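Chapter 9
Planning an Arm for the Home Workshop

Builders who have finished the fixed-base projects in Chapter 6 often want to move next to a machine that can work in an ordinary room. This chapter follows one such build, the Stadside project, from a simulated hallway to a working bench at the Prestley shared workshop. The task is a modest one: picking up shoes from the floor and putting them away.

The model comes first. A simulated room costs nothing to damage, and a poor choice of reach or gripper can be corrected there before any metal is cut. The Stadside builders made 202 trial runs in the model before they ordered parts.
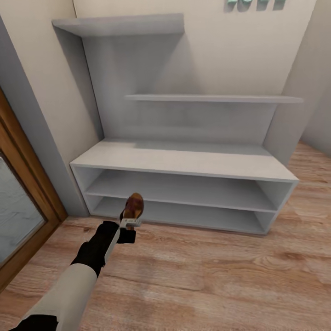
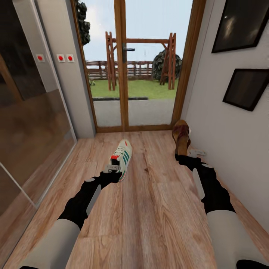 Figure 9.1. Simulated shoe handling. First view: a brown shoe held by the heel end in front of the open cabinet. Second view: two arms, with one gripper against the heel of a white sneaker.

Note that a shoe may lie flat or stand on its heel - the planner must allow for both. Section 9.1 deals with the choice of grasp point, and Section 9.2 with the clearance needed at a shelf opening. Readers should have the Bremeck worksheet from Chapter 6 at hand.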